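Rultness Clothing Exchange - progress report, February

Quick one this time, full accounts to follow with the spring claim.

Where we are. Doors open at the Flamley site, two afternoons and one evening. 70 families signed up, 41 of them have been back at least once. Target in the bid was 50 sign-ups by now so we're ahead there. Behind on the school uniform side, see below.

Stock. Plenty of baby and toddler, as always. Short on ages 9 to 13, esp. trousers and winter coats. Put a call out through the Trilline newsletter and got 21 bags in, mostly good, a few gone straight to rag. Sorting is taking longer than we budgeted - the evening slot has basically become a sorting slot and I'd like to call it that in the next plan.

Uniform. Two schools in, third one still thinking. The hold up is logos, they want old-logo sweaters kept off the rail and we haven't got anybody to unpick them. Have asked Michailidis Alterations for a price, no answer yet. Will chase.

Money. Rent and insurance paid up to the end of the quarter. Hangers and size dividers came in under. Van hire over, becuase of two extra runs in the snow. Would like to move the hanger underspend across to van if you're ok with that, need a yes in writing before the next claim please.

Layout. Moved everything off the floor and out of boxes. Kids' things now go up by size, not by type, so parents can do a whole outfit in one stop. Summer items are starting to go out early, people are planning ahead.

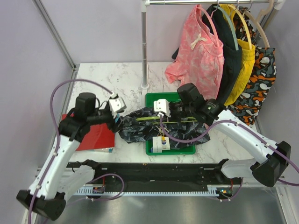

Beatrice Lyimo wrote back on the feedback card that sizes on the rail are much easier with a stroller, but the evening session starts too late for anyone with little ones and could it be 4:30. We're going to try 4:30 for a month. Means finding cover for one shift.

Next: third school, alterations price, coat appeal, new opening times on the door and on the webiste. Volunteer hours sheet is still with me, will send separately.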